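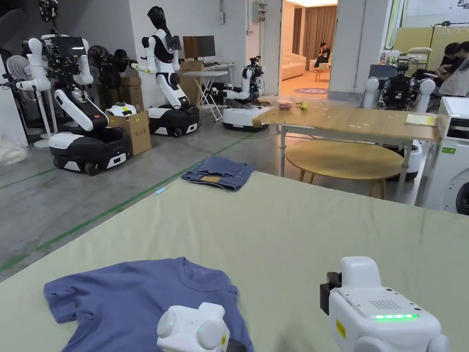

Do you need the robot itself to collect examples for it? For folding laundry, mostly you don't. A pair of hand-held grippers and a patient person will get you a long way, and cheaper.

That's the pitch, anyway. Kasum says its set has 2991 shirt folds in it, and I've been reading the notes that came with it for a week. I'm less impressed than I expected to be. Of those, 323 are marked "recovered," meaning the person dropped a corner and picked it up again. I'd like to see a lot more of those. A model that has mostly watched clean folds has no idea what to do when a sleeve flops under.
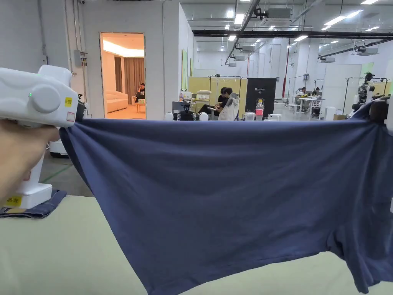 My bigger gripe is with what counts as variety. Vestard, who ran the sessions, lists 20 garments, but the list is heavy on plain tees and light on anything with buttons. A navy T-shirt held up by its corners, the hem sagging between two grippers, is a fair test of grip and not much of a test of anything else. Then there's the table. Same height every time, same pale green top – change either one and I'd bet the numbers slide. I asked if they had tried a bed. They're thinking about it for March.

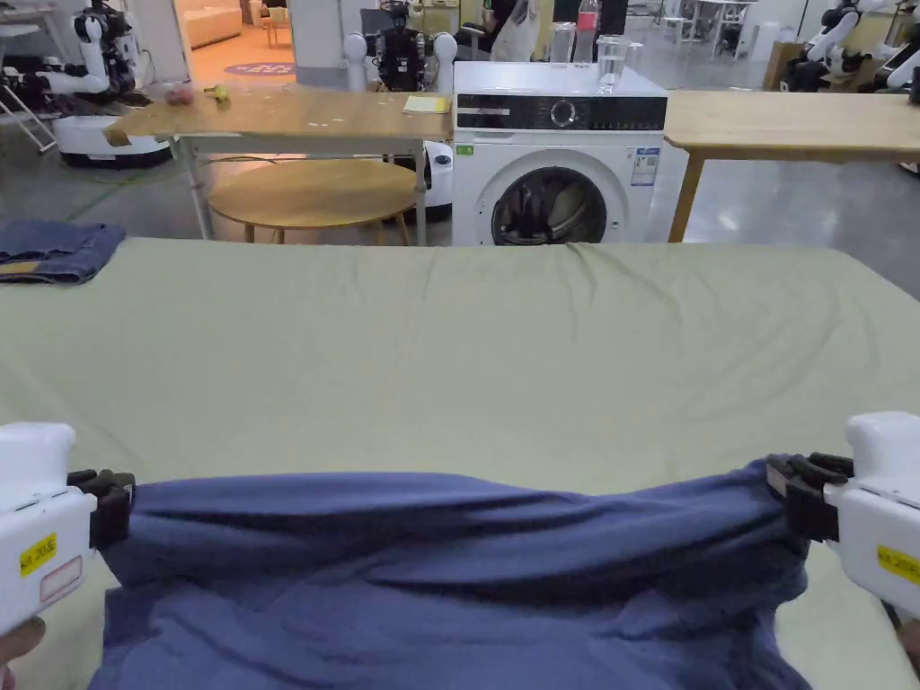
Should the botched folds be thrown out? Keep them, but label them. The last set I worked with, from Awasthi, had been scrubbed so hard that our policy froze at the first wrinkle, and it took me 2 months to work out why.

I'll train on the Kasum set anyway and post the results, good or bad.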